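Zastcombe Bench Cell: what to order and what to budget for

Zastcombe Two-Arm Bench Cell, serving and tray work
Supplied by Aliyu Handling
Page updated March 16, 2025

The bench cell is meant for food counters, canteens and training kitchens that want to try tray loading with robots before committing to a fixed line. It is sold as a frame and table with one or two arms. Most buyers start with one arm and add the second in the next budget year, so the frame is drilled for both from the outset.

What is in the base price
Aluminium frame and tabletop
One arm with controller and power supply
Two-finger gripper with one set of pads
Emergency stop, fitted to the frame
Wrist camera and cable
One day of setup on your premises

What is not in the base price
Second arm
Spare gripper pads (sold in packs of 2 sets)
Trays, cards and anything else that goes on the table
Extra training days
Delivery outside the mainland

Pads wear faster than anything else on the cell. If you are handling cans, iced goods and card in the same shift, allow for a change of pads every 100 hours of running and wash them at the end of each day. We stock the soft pads in green. The Jukadov hard pads fit the same mount but mark icing badly and we only suggest them for sealed packs.

Trays are the cost people forget. A cell needs enough of them to keep going while the used ones are being washed, and they should all be of one pattern. Flat black rectangular trays are cheap and easy to replace. Shiny trays can be used, but allow extra time at setup for adjusting the lights.

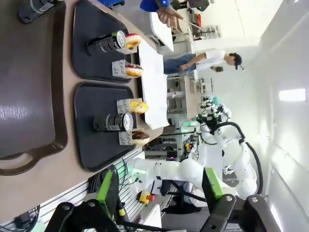
Plan the goods as well. Cans that lie on their side roll if the tray is not level, so check the table with a spirit level after delivery and again after a week. Doughnuts with different toppings should be treated as separate items when you work out setup time, and each new item takes us 19 minutes to teach on average. Handwritten cards are fine for a trial. For daily use, printed ones are easier to keep clean.

Space and power
Allow clear floor on all sides of the table so that staff can reach it. The arm and controller run from an ordinary 13 amp socket. Two arms need two sockets, not an extension lead. The controller sits under the table and needs a gap behind it for air.

Lead times
Frame and one arm: 32 working days from order
Second arm ordered later: allow until the end of May for orders placed this month
Pads and cables: from stock

Service
The first year of service is included. After that there is a yearly contract, or you can pay per visit. Customers moving over from the Zerketti bench frame can keep their existing table if it is square and undamaged, and we will take the cost of ours off the quote.

To ask for a quote, send us the table size you have room for, the number of different items you want to handle and whether you need one arm or two. Quotes are held for 2 months.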